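Vunum House Family Lounge: Progress Report to the Andreadis Fund
Covering the spring through the end of July

Dear friends at the Fund,

I promised you a shorter letter this time and I can already tell I won't manage it, so please pour yourself a coffee. The lounge is open most of the day now, from eight in the morning until the last family goes up to bed, and it finally feels like a place where a person can put their feet up after a long day at the hospital.

Seating and soft furnishings

The biggest piece of your grant went here. The long tan sofa has settled in against the wall as though it had always lived there, and I'm so glad we held out for the one with the wide padded arms (people do sit on them, whatever the sign says). We also bought throw pillows in a plain blue weave, after far too many evenings spent over fabric swatches from Clostar. The covers cost $24 apiece, which was more than I had put in the budget, but we made it up on the lamps. Straightening the sofa and setting the pillows back is now part of the evening routine. 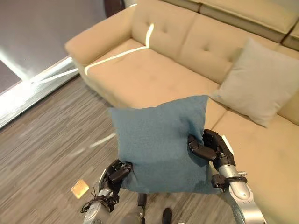

Berenice Ponce wrote in the lounge notebook that she would happily trade one of the back cushions for a second blue pillow at her end, as the seat is deep and her feet don't reach the floor when she leans all the way back. We talked it over and have set aside $66 for a few firmer lumbar pillows. I'd like to try them for a month before buying any more.

Daily tidying

We started out with a long checklist and it was too much. The new one fits on a card: pick up cups, fold the throws, fluff the pillows and stand them on their corners, wipe the side tables. Cushion covers come off for washing when they need it, and the zippers have held up fine so far. The fabric does crease where it gets grabbed, so we ask everyone to lift the pillows from underneath.

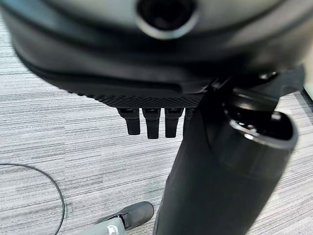
Money spent and money left

Of the last installment, $1000 went to the sofa and its delivery, and the Skonex rug pad came in at $70. We still have the reading lamp to replace. I would also like to keep a little back for spare pillow covers, if you are comfortable with that, and I'll send the receipts along with the next letter.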